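3.2 Objects on the table

The Farah kitchen set was put together for the study of how people sort and store cooking things in a small home. We wanted items that most adults can name at once, and that differ clearly in size, weight and finish. The food items in the set are replicas, so that they keep the same shape and color during the whole study. Fresh vegetables were tried in August, but they became soft after a few days and the ratings of the first and the last participants could not be compared.

The corn was kept from the first version of the set. Its rows of kernels are easy to recognize by sight, and in the naming test it received the right name more often than any other food item. The yellow is bright, a little deeper toward the base of the ear.

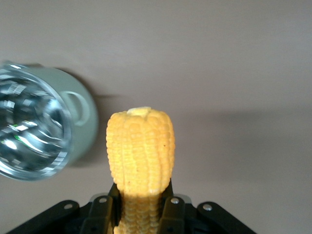
Naming was tested with an online form made in Jiltico. Each participant saw 5 items, one after another, and typed the first word that came to mind. We collected 887 answers in total. Spelling mistakes were accepted, and also words from other languages when the meaning was clear. Answers such as "toy" or "thing" were marked as wrong, even if one can argue that they are correct for a replica.

The cookware was chosen in a different way. For the pots we asked only that they should be of a common household type. The round pot is of stainless steel, with two loop handles and a polished inside. Participants from the Loltholm group called it "pot", "soup pot" or "pasta pot", and we counted all these as one name. It was placed near the center of the table, on the brown surface, with smaller items left within reach of it (Figure 4).

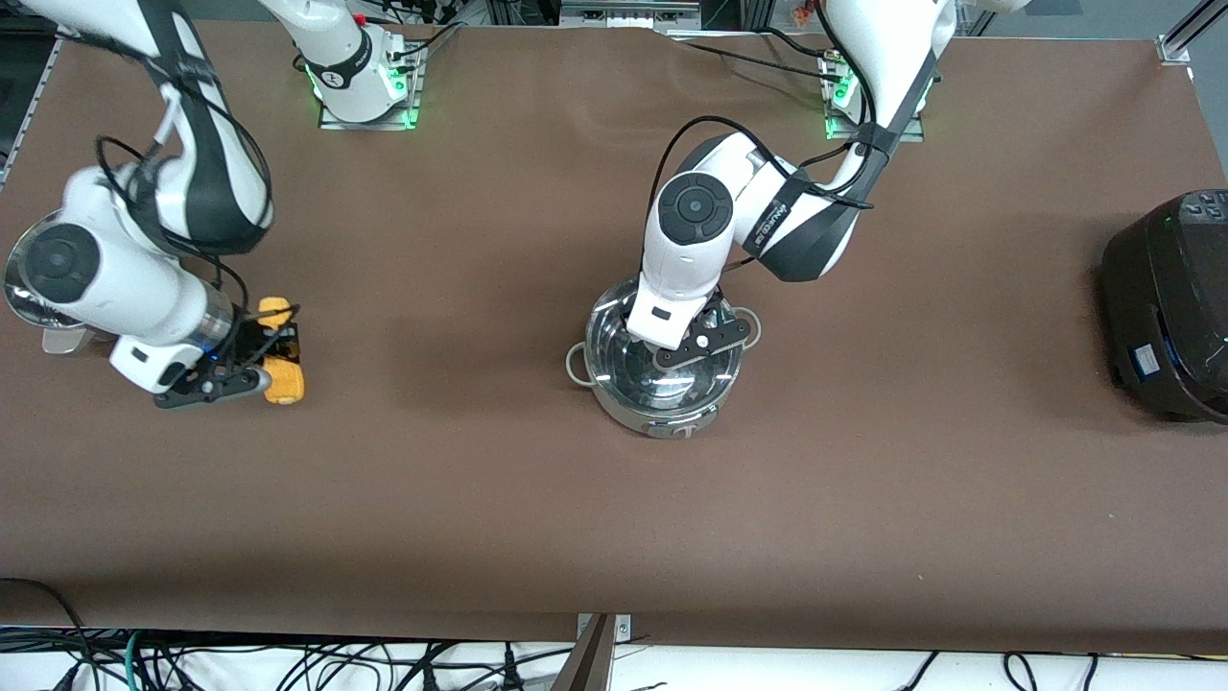 Figure 4. The stainless steel pot on the brown surface, with a yellow-orange soft item to the left of it.

3.3 Lids and other flat items

Lids were more difficult than we expected. In the Clutska interviews, more than 300 households described where they keep their lids, and the answers did not agree well with each other. Many people store the lid upside down on its pot, others keep all lids in a drawer, and a smaller group hangs them on the wall. For this reason we decided to treat the lid as a separate item and not as a part of the pot.

We selected a clear glass lid with a thin steel rim. The knob is small, cream in color, and sits in a pale green collar. Two small steam vents are near the rim. A transparent item is useful for our question, as it takes the color of the table under it and participants must find it mainly by the rim and the knob.

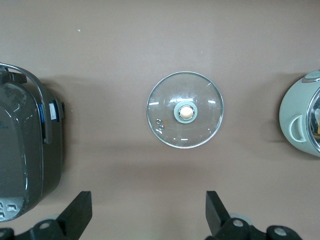

A lid lying flat was rated as "put away" less often than a lid standing in a rack, although both take a similar amount of space in the cupboard. We did not ask the participants to explain this rating. In the written comments, several of them said that a flat lid looks as if the cooking is not finished yet. The same comment did not appear for the pot.

Large appliances were rated on a separate scale and they are reported in Section 4. The limit for a handheld item was set at 500 grams, and all items over this limit were left out of the lifting questions.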